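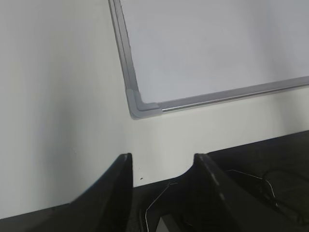 I finally gave in and bought a second gripper. Those of you who have been reading since the spring will remember that I swore I'd get another year out of the old Kocabaş, and I meant it when I wrote it, but Refugio Xolalpa came by one Monday evening with a Grasent in a padded envelope and let me bolt it onto the arm for an hour. That was the end of that! I ordered mine before I went to bed.

So for most of September I've been swapping the two back and forth, and I promised a few of you (Aurelia, I owe you an email) that I'd write up how they compare.

The Kocabaş first. I still love it. It closes slowly and a bit grumpily, with a whine you can hear from the kitchen, but it closes the same way every single time, and when it has hold of something it keeps hold of it. My complaint has always been the play in the left finger. You can wiggle it with your thumb when the power is off, and after a long session it gets worse. I've shimmed it twice. Édgar Muñoz told me to try a strip of brass, and that helped more than the plastic I'd been using, so thank you, Édgar.

The Grasent is quicker and much quieter, and it opens wider, so I've stopped fussing over how the mugs are turned. What I don't care for is the cable exit. It comes out at a spot where my wrist camera wants to be, and I spent an entire evening moving the camera bracket up, then sideways, then back to where it started with the screws in different holes. If you're going to mount a camera looking out past the fingers, sort out the bracket before you do anything else. I did my camera calibration first and then had to do it all over again, which took me right up to supper.

For the test itself I did 100 picks with each one, the same 10 things from around the house in the same order: a spool of thread, a tea tin, a rolled-up sock, that kind of thing. The Kocabaş dropped 6. The Grasent dropped 6 too, and I laughed out loud when I added it up. They were different drops, though. The old one lost small hard things, mostly the thread, and the new one lost the sock over and over, as if it had something against it. I think I had the closing force set too low, and I'd like to run the soft things again with it turned up a notch.

Software was easier than I feared. I run everything through Erna on the old laptop, and all I had to change was the finger travel and the home position. Ghislain Chisholm's notes on the Kitside forum got me through the home position part - do read the second page, where he corrects the first.

The Grasent is on the arm for now. The Kocabaş is in a shoebox with its brass shims taped to the lid, and Olumide Wike has already asked whether I'd lend it out. I said yes, once I've redone the sock.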